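Section 4: Setting up a building record

Before you start, have the site code and the owner's access form to hand. The Clidgate register holds 2,849 buildings, so search for yours before making a new record. Duplicates can only be merged by the Lestamov office.

4.1 Create the record

1. Open Sullow and choose New building.
2. Type the site code. For the Talpur estate, every code begins with 41.
3. Enter the street address, then the name of the building if it has one. Leave the name blank if you are unsure.
4. Choose a building type. For a house with a shop or studio below it, choose Mixed.
5. Enter the date of construction. If you only know the decade, tick Decade only.
6. Press Save. The record is now a draft and can be seen by your own group.

Note: A draft with no changes for 24 days is moved to the Held folder. To bring it back, open the folder and press Return.

4.2 Add the outside

1. Open the Outside tab and add one entry for each face of the building.
2. List the wall finish first, then the windows, then the doors.
3. Mark anything replaced since the building was finished as Later.
4. In the Notes box, say where you stood. The box takes 400 characters.

Caution: Do not enter alarm boxes, key safes or lock types. Notes on the Outside tab are copied to the public page when the record is approved.

4.3 Add the rooms

1. Open the Inside tab and press Add room.
2. Pick the floor, then the room. Use the names on the original plan where you have one.
3. Add fixed items before loose ones.
4. Press Check room. Missing fields are marked with a star.
5. Repeat for each room, then press Send for review.

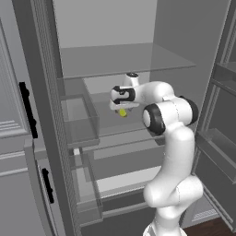
Kitchens have their own form, opened from the room menu. List worktops, cupboards and the sink as fixed items, and any appliance as fixed only if it is built in. Fill in the colour and shelf fields for a refrigerator from its interior: "light grey, glass upper shelf" would be a suitable entry. Leave out contents, such as the small yellow item just below the shelf. If an appliance cannot be opened, enter Not seen and go on to the next item.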